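Zasville Textile and Wearable Art Circle
Minutes of the February meeting

Carter Grewal opened at 7 p.m. and thanked everyone for coming out in such miserable weather, and for the lemon cake, which did not last as far as item two.

Spring show
We have the long room at the Vedden Gallery again, which is lovely news, and they have kept the hanging fee at 310 for the whole run. Thibault Ferrand has measured the walls and thinks we can show 11 makers comfortably if the larger coats go on stands in the middle. There was a good long talk about whether jewelry should have its own case or sit beside the clothes it was made for. Most of us liked it beside the clothes, so that is what we will try, and the Jakubowski brooches will go near the door where the light is kindest.

Money
Last year's sales came to almost 4,000, our best yet, and warm thanks were given to all who took a turn at the desk. Agreed to keep our commission as it is.

Rurari workshop
Thibault will lead an afternoon of patchwork and beading at Rurari, with four places held back for beginners.

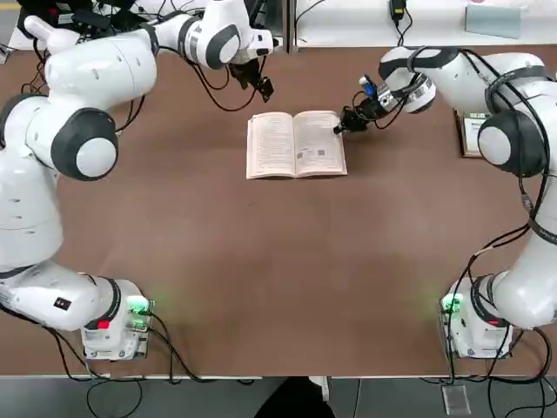

Scraps and old buttons are very welcome, the louder the better, and Carter has offered his garage for anything bulky until then. Please label your bags, as last time a good deal of velvet went home with the wrong people.

Any other business
Labels for the show to Carter by the next meeting, please, with your name spelled the way you want it printed. Closed at 8:40 p.m.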